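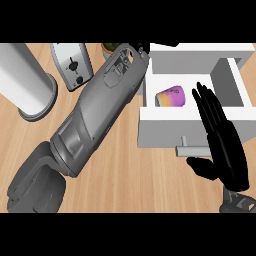

Figure 1. Simulated kitchen workspace with the drawer open and a cup inside; the black hand is at lower right.

Collecting Demonstrations for a Drawer and Cabinet Task in Simulation
Final Report, Senior Project in Automation
Prepared for the Darkoteck Student Laboratory

1. Purpose of the project

The purpose of this project was to gather a set of recorded demonstrations from which a learning system could be trained to handle small kitchen objects near a drawer. The project did not include the design of a new learning method. The work was limited to preparing the simulated workspace, recording the demonstrations, checking them, and delivering them in a form that the training group could use.

The set was given the name Orine. The target agreed upon at the start of the term was 200 accepted demonstrations. A demonstration was counted as accepted only after it had passed the review described in Section 4.

2. Workspace

All recording was carried out in simulation. The workspace is a wooden tabletop with a white cabinet unit on the right and a silver toaster farther to the left. Paper towels and a potted plant complete the setting. The drawer of the cabinet has a gray bar handle and can be opened toward the viewer.

The project used two robot arms, with a multi-fingered hand on the right. The operator controlled both arms at once through the Alter control program, which sends the operator's hand positions to the simulated arms and stores the joint values at each step. Camera views were stored with the same time stamps, so that each picture could be matched to the command given at that moment.

The toaster and the paper towels play no part in the task. They were kept in the workspace during all sessions so that the learning system would be trained on views containing objects it has no need to touch. An early version of the workspace had a bare table, and the training group asked that it be replaced before recording began.

3. Recording procedure

Sessions were limited to 30 minutes. Longer sessions were tried in February and were given up after operators reported tired wrists and the share of rejected recordings rose. Each session opened with a practice run, which was deleted.

The operator received a written instruction at the beginning of each recording, such as "take the cup out of the drawer" or "close the drawer." The starting position of the objects was changed between recordings within limits set in the configuration file. The operator was told to move at a steady speed, to avoid long pauses, and to let the recording run on for a short time after the task was complete. Pauses are a particular concern in this kind of data. A system trained on recordings with many pauses may learn to stop in the same places, and it has no way of knowing that the operator was only thinking.

Operators were also instructed not to correct a failed grasp more than once. If the second attempt failed, the recording was stopped and marked as a failure. These recordings were kept in a separate folder and are not part of the accepted set.

Two changes were made to the procedure in March. First, the drawer friction was raised, as the drawer had been sliding open farther than intended when the handle was released. Second, the written instructions were shortened. Some of the earlier ones named a direction ("to the left") that operators understood differently depending on the camera view they were using. The recordings made under the old friction setting were discarded and the same instructions were recorded again.

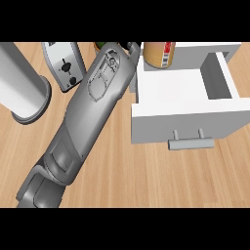 Should failed recordings be used to train the system?
They were left out of the accepted set for this project, but they were saved with a failure mark so that a later group may use them to teach a system to recognize when an attempt has gone wrong.

4. Review of recordings

Every recording was played back by a student other than the operator. The reviewer checked that the written instruction matched the action, that no object passed through another, and that the final state of the workspace was the one requested. The second point required the most attention. In simulation, a fingertip can sink slightly into a thin drawer wall without any visible effect on the motion, and the error is easily missed at normal playback speed. Reviewers were therefore asked to play the contact portion at reduced speed.

Of the recordings submitted in the first review period, 91 were accepted. A further 12 were returned because the instruction text did not match the action; these were corrected by editing the text and did not need to be recorded again. The target of 200 was reached in the last week of April.

The review form was revised once. The first form asked for a quality rating on a scale, and the ratings given by different reviewers could not be compared. The revised form asks only for acceptance or rejection, with a reason — a change that also shortened the time spent on each recording.

5. Storage and delivery

Accepted recordings were stored in folders by instruction. Each folder contains the joint values, the camera views, the instruction text, and the review form. The files were transferred to the Kalinowski server, where a script compared the number of stored steps with the number of stored views. Where the two differed, the recording was sent back to the student group. The cause in most cases was a view that had not finished saving when the operator closed the program, and a short delay was added before shutdown.

6. Limitations

The set covers a single cabinet and a single table. The lighting was the same in every recording. Students acting as operators became more skilled over the term, and the later demonstrations are noticeably smoother than the earlier ones; the order of recording is given in the index file so that this can be taken into account. No test was made on physical equipment.

7. Recommendations

A group continuing this work should fix the friction settings and the instruction texts before any recording is kept. It is also recommended that lighting and table surface be varied from the first session, and that review begin in the same week as recording — the friction problem would have been found earlier under such a schedule. The configuration files and the revised review form are stored with the Orine set.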